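From: Alistair Morrison
To: Collections and Table Displays list
Date: Sep 12, 2023
Subject: Re: Woven baskets for the Ader room, request for clarification

Dear members,

Thank you to the Adamczyk branch for the message quoted at the end of this reply. The questions raised in it have also come up at Sudance, and the answers below apply to all branches that receive baskets from the central store.

The small round baskets remain on the approved list for table use. They may hold napkins, wrapped bread, name cards or dry fruit. They may not hold cut flowers, potted plants or anything else that needs water. Branches that wish to use a basket for unwrapped food must line it with a clean cloth and change the cloth after each sitting.

Handling has been the main cause of returns. In June the store at Iren took back 459 pieces of tableware from all branches, and nearly 200 of these were baskets with damage at the rim. Please remind staff that a basket with a looped or scalloped rim is to be lifted from underneath, with one hand flat below the base. The loops are thin strands and will not bear the weight of a full basket.

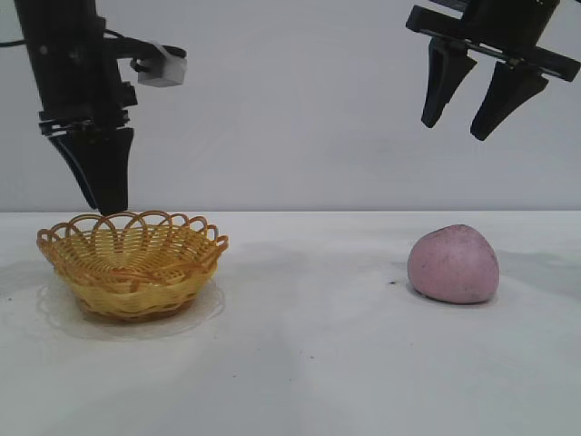 Baskets of this type are also not to be stacked one inside another, even for a short time. The pressure of the upper basket flattens the loops of the lower one, and the shape is difficult to restore. They should be stored side by side on an open shelf, with a sheet of plain paper over the top if the room is dusty. Closed plastic bins are not suitable for long storage.

On the matter of color, no branch is required to return a yellow basket on the grounds that the weave shows darker or orange tones. Variation of this kind is accepted. A basket should be set aside only if strands are broken or if it does not sit level on the table.

Cleaning is to be done with a dry, soft brush, working along the weave bands and then around the rim. A slightly damp cloth may be used on the outside. Baskets must not be soaked.

Requests for replacements should be sent to the Iren store on the usual form. Each branch may request up to two baskets at a time.

Regards,
Alistair Morrison
Central Store, Table and Display Items

The Adamczyk branch wrote:

> Dear all,
>
> We are preparing the Ader room and would like guidance
> on the small yellow baskets with the looped edge.
>
> 1. May they be used for bread, or only for cards?
> 2. Is it acceptable to nest them in the cupboard? We are
> short of shelf space.
> 3. Several are darker than the rest. Should these be sent
> back?
>
> We would also like to order 2 more if the store has them.
>
> With thanks,
> Adamczyk branch office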